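This site uses cookies to remember your settings. Accept | Manage

April, terrace log

Up at 6, out on the terrace before the sun reached the glass wall. The table needed attention again. The pebbled top holds dust in the texture, and a flat cloth skips over it. Used the soft brush first, then the Wosel cleaner diluted at 30 ml to 700 ml of water, then a dry towel. Two passes. The rim got a separate wipe, as residue collects where the metal meets the glass.

The brass-colored ring in the umbrella hole I left alone. The Gamik umbrella is still in storage and won't go up until the new base arrives from Claltar. The old base was underweight for this spot, where gusts come over the wall in the afternoon. The order page says up to 95 pounds when filled with sand – should be enough.

Sat down late morning to sort the loose things that had migrated outside.

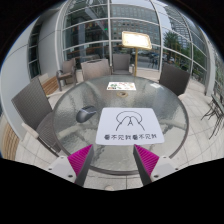 Terrace table with the logo sheet, mouse and small printed card.

The sheet is a test print of the arch logo with the "A" under the peak and the line 看不见我看不见我 below it. Line weight is good. I would move the characters down slightly, as they sit too close to the arch for my taste. The mouse goes back to the desk; a glossy shell is a poor match for outdoor dust. The small card with the food or drink photos goes in the kitchen drawer with the one from Chiba.

Checked the wicker in the afternoon. No broken strands on the dark gray chair. The lighter armchair has a slight rock, which may be the paving and may be the leg. Swapped its position with the taupe one and it still rocked, so it is the leg. New glide needed, will measure tomorrow.

Wind picked up at 4. Brought the paper in and left the chairs out.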